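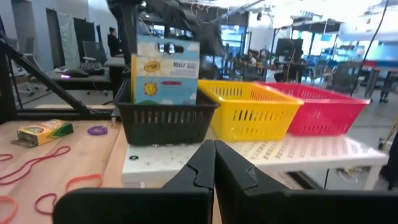

What I'm putting in the June order

The budget for the second bench is due Thursday, so I spent the morning writing down what we need and what can wait.

Fingers come first. The Rekberg ones are stiff and easy to bolt on, but I want spares in the drawer before we start a long run of sorting work. I'm asking for 10 pairs. Last year I asked for two and regretted it by spring.

Baskets are cheap and I'm still getting more of them. The slotted plastic kind suits us, and mixing black, yellow and a pinkish red makes it easy to say which one an item should go in. Standale sells them in packs of 3.

The wrist camera is the one I keep going back and forth on. Rennie wants $149 for theirs with the bracket. Ronia is cheaper, but you make your own mount, and I know how long that takes me.
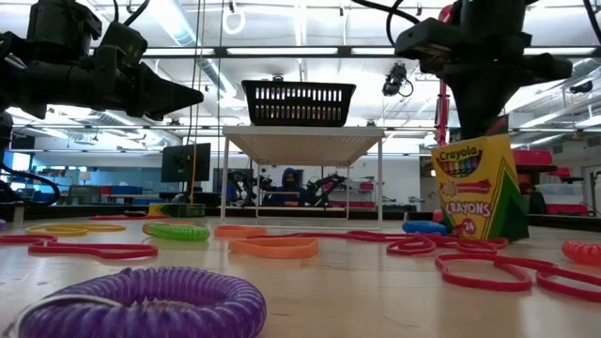 Crayon box, bands and coiled bracelets on the bench, with a gripper over the box.

Small props get their own line this time. Rubber bands and bracelets used to go under "misc" and then I could never say what we spent. Same with crayons and tissues.

Not on the list: a new table. I'd like a bigger one, but the money is better spent on cables and a spare power supply. I'll look at tables again after the summer.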